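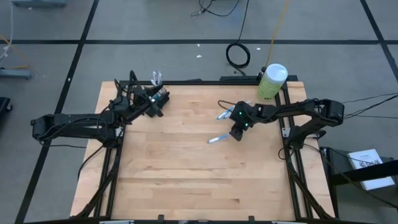
Fig. 3. Pale maple strips with faint darker seams.

3. Oiling a block top

The tin of Hirkar oil says one coat will do. We doubt it. Allow for three, and treat any promise of "lifetime protection" as sales talk.

1. Clear the top and wipe it with a damp cloth. Leave it overnight.

2. Sand along the strips with 200 grit. The Drurnley leaflet tells you to go much finer, but we have yet to see what that gains you on a work surface.

3. Pour on a little oil and spread it with a lint-free rag, working with the grain.

4. Wait 40 minutes, then wipe off everything still sitting on the surface. If it feels tacky, you have left too much on.

Caution: oily rags can catch fire by themselves. Lay them flat outdoors to dry, and never leave them in a heap.
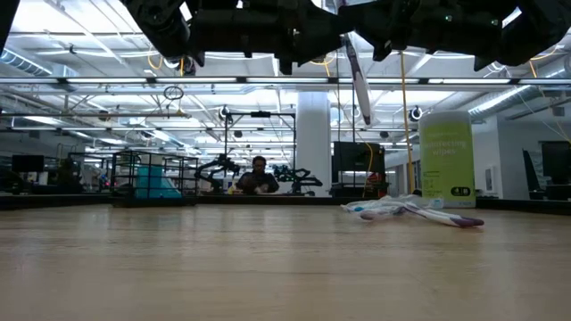 5. Repeat steps 3 and 4 the next day, and again the day after. "Touch dry" on the label means very little – press a thumb on a corner before you trust it.

6. Oil the underside too, at least once. Flitthorpe tops are sold as sealed below, though the ends often look bare to us.

Note: water beading on the surface is a poor test. It shows there is something on top of the wood and says little about how far the oil has gone in. Check for dull patches each November and oil those first.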